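2018년 9월, 스쿠스톨름(Skustholm) 공개일에 다녀왔습니다. 버스를 한 번 잘못 타는 바람에 오전 인사말은 놓쳤지만, 문 앞에서 가산 타라우네 씨가 반갑게 맞아 주셔서 금세 마음이 풀렸어요.

## 집게가 멈춘 이야기

제가 제일 듣고 싶었던 건 지난 11월에 있었다는 고장 이야기였습니다. 과일을 집어 쟁반에 옮기는 작업을 하던 중에 집게가 닫히다 말고 그대로 굳어 버렸대요. 다시 전원을 넣었더니 이번엔 예고 없이 확 닫혀서, 옆에서 과일을 고쳐 놓던 분이 손가락을 물렸다고 합니다. 다행히 멍만 들고 말았다지만 듣는 저까지 손끝이 찌릿하더라고요.

기록을 뒤져 보니 1,860회 넘게 여닫는 동안 관절 쪽 나사가 조금씩 풀려 있었답니다. 정옥 씨, 아니 장자룽(Chia-jung Cheung) 씨가(이름을 잘못 불렀는데도 웃어 주셨어요) 그 뒤로는 13회마다 손을 떼고 나사를 만져 본다고 하셨습니다. 재시동할 때는 집게 사이에 아무것도 두지 않고, 옆 사람에게 꼭 소리 내어 알린다고도요.

제일 애를 먹이는 건 의외로 대추야자라고 합니다. 귤이나 사과와 달리 껍질이 쭈글쭈글해서 어디를 물려야 할지 매번 고민이라고, 한참을 즐겁게 설명해 주셨어요. 파란 패드 사이에 큼직한 한 알이 놓이면 저도 모르게 숨을 참게 됩니다. 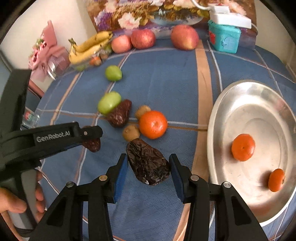 ## 가시는 분들께

견학은 3층에서 시작하고, 26번 버스가 바로 앞에 섭니다. 소매가 긴 옷은 걷어 올려 달라고 하니 참고하세요.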